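Let the Towns See the Sums
Yvonne Tapley
2020-05-02

I have lived in Omonstead long enough to remember when the council's share of money from the provincial government arrived every spring as reliably as the swallows, and when no one I knew gave much thought to how the figure had been reached. It came, the roads were patched, the library stayed open on Saturday afternoons, and we all grumbled about something else.

Those days are gone, and I am not sure I want them back exactly as they were. In March the finance department wrote to all 145 town councils to tell them that the stabilisation loans, the ones handed out so cheerfully after the bad winter, would now be repaid by taking a slice out of each month's grant before it left the capital. For Omonstead that comes to 54 thousand a month. For Caron, up the valley, with fewer people and a much longer list of leaking pipes, it is very nearly the same, and I have yet to meet anyone who can tell me why.

Now, I am no enemy of paying back what you owe (my mother would rise up and scold me if I were). A loan is a loan. But when you or I borrow from a bank we are given a sheet of paper with the rate on it, and the dates, and the sum left at the end, and we can prop it up in the kitchen and glare at it over breakfast.
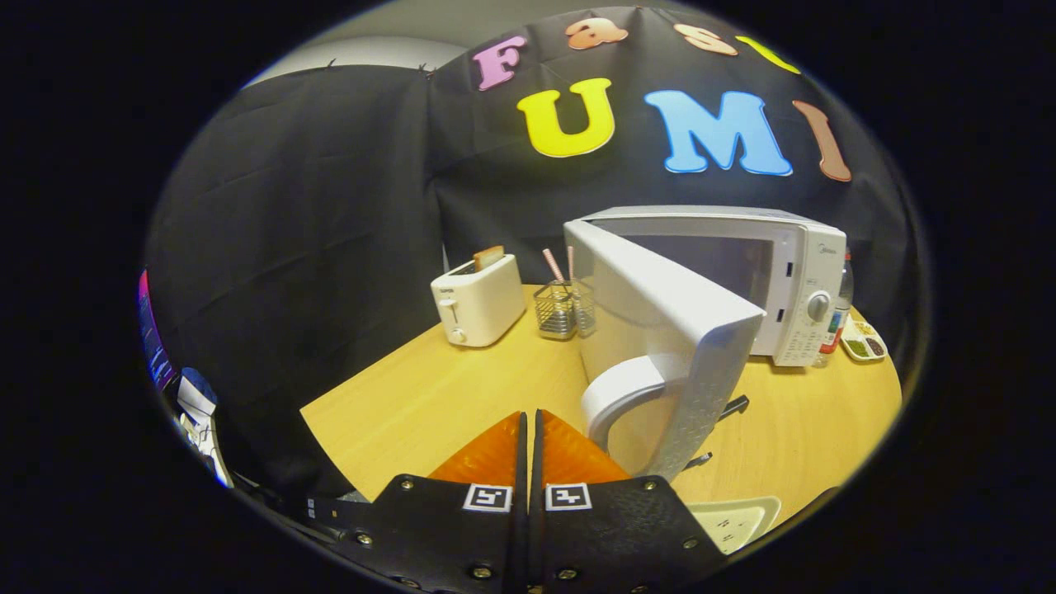 Kettle, toaster and microwave on a wooden table.

The councils have had no such sheet. Karine Gagnon, our mayor, told a full meeting that she had asked for the repayment schedule in writing and been sent a covering letter with nothing behind it. Firouzeh Akbari, who sits for the other party and rarely agrees with her on so much as the time of day, stood up and said the same thing had happened to her. I found that rather cheering, in a gloomy sort of way.

What I would like is a pause of a few months, and a proper look at the accounts by somebody from outside the department, with the results put where any ratepayer can read them. Martti Oksanen wrote in these pages that a pause would only push the trouble into next year's budget, and he may well be right about some of it. Still, I would sooner have a trouble I can measure, and so, I suspect, would the people in Caron who are waiting for their pipes.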